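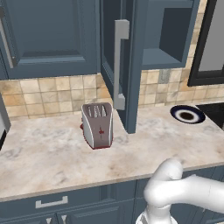 State and Local Government
Unit 6 handout: How a bill moves through committee
Revised 4/22/18

6.1 Terms

Referral. The assignment of a bill to a committee after first reading. In most chambers the presiding officer makes the referral.

Markup. The meeting at which a committee goes through a bill section by section and votes on amendments.

Substitute. A full replacement text offered in place of the bill as introduced. Once adopted, it becomes the working version, and later amendments are drafted to its page and line numbers.

Discharge. A floor motion that takes a bill away from a committee that has not reported it. The vote needed varies by chamber. Check the standing rules before you cite a number.

6.2 Possible committee actions

Report favorably
Report favorably as amended
Report without recommendation
Table, or postpone to a set date
Refer to another committee
Take no action

The last item accounts for most bills that die. A bill with no hearing has no recorded vote, so it will not show up in a search of roll calls. Use the bill history instead.

6.3 Worked case: the Kustbridge water district bill

The Kustbridge file is used through the end of the unit. The bill would let a city merge its water district with a neighboring one after a public hearing. Of the 122 bills referred to the committee that session, 28 were reported. This one was among them.

Steps, in order:

First reading and referral in December.
Hearing held. Written testimony filed by Plenura (meter contractor) and Iltenex (pipe supplier). Both asked for changes to the contract transfer section.
Substitute adopted at markup. The Borbély amendment, which required separate voter approval in each district, failed on a tie.
Reported as amended, with 3 members recorded as absent.

Note that a tie defeats an amendment. The chair votes as a member in this committee and does not get a second vote to break the tie.

6.4 Reading the fiscal note

The note is attached to a version, so compare the version number at the top with that of the text you are reading. The Kustbridge note was written for the bill as introduced and was not updated after the substitute. Its cost estimate covers a billing system that the substitute removed.

6.5 For section meeting

Bring the substitute and the committee report. Mark each place where the report describes language that is no longer in the bill. Written summary, three pages at most, double spaced.

Reading: course packet, chapters 7 and 8. Chapter 9 (conference committees) moves to Unit 7.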